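Listis Rural Clinic Program

The Listis Rural Clinic Program is a regional funding program for small outpatient clinics in the Dravov district. It pays part of the building and equipment costs of clinics which serve fewer than 2,000 registered patients. The program is managed by the district health office and is named after the village of Listis, where the first supported clinic was opened.

History

Before the program, small clinics had to apply for the same capital grants as the district hospital, and most applications were refused. The proposal for a separate fund was written by Svyatoslav Stasiv, at that time a policy adviser to the district council. His first draft limited the support to clinics with 1,000 patients or less. After objections from the villages of Yang and Likotik the limit was doubled, and the council passed the rules in April by a narrow vote.

Eligibility

A clinic can apply if it is open at least four days per week and employs one full-time nurse. Private clinics are accepted only when they have a contract with the public insurer. Mobile clinics were excluded at first – they have had their own section in the rules since the second revision.

Funding

Each grant has a fixed part and a part calculated per patient. Costs of heating, plumbing, washable wall surfaces and step-free entrances are covered.
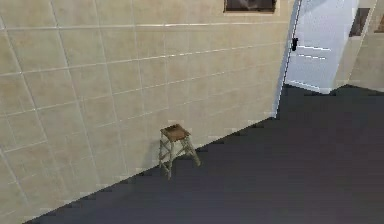
Salaries and medicines are not covered. The clinic must keep the renovated rooms in medical use for ten years, or return a share of the money. In the last funding round the office received 400 applications and approved 240 of them.

See also: Dravov district hospital; Rural health policy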